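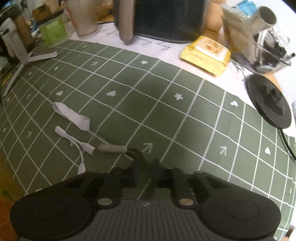
Ticket: Mekard hand-held gripper kit, trial unit
Opened by: Jui-lin Yau, Flanholm
Status: open again

9:40 Jui-lin Yau
Trial license says 1,000 grasps. Counter on our end went from 3 to 11 while I was out getting coffee. I admire the initiative, but I'd like those eight back. Firmware is whatever it shipped with; the sticker in the lid says "Fang" and nothing else.

10:15 Tin-yau Yen, Mekard support
Fang is the firmware name. Any full close and reopen counts as a grasp. Please run the zero routine in section 3 and try one thin object and one soft one.

11:05 Jui-lin Yau
Zero routine done twice. The manual says to "close firmly but with calm," so I was calm. Thin cable: counted once, correct. Then something squashy, and it counted two for a single squeeze.

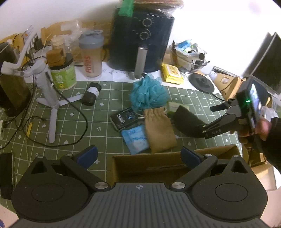
Same result when I squeezed slower. If I let go in one quick motion it counts one, which is fine for me and less fine for the person who has to write our training sheet.

11:30 Tin-yau Yen
Sounds like the reopen threshold. Set it one step wider in the Praltinport app, under Fingers, Advanced. I've reset your counter to the full 1,000.

1:20 Jui-lin Yau
Thanks for the reset. There is no Advanced under Fingers. There is a Fingers under Advanced, and it's grayed out. Please send whatever ungrays it.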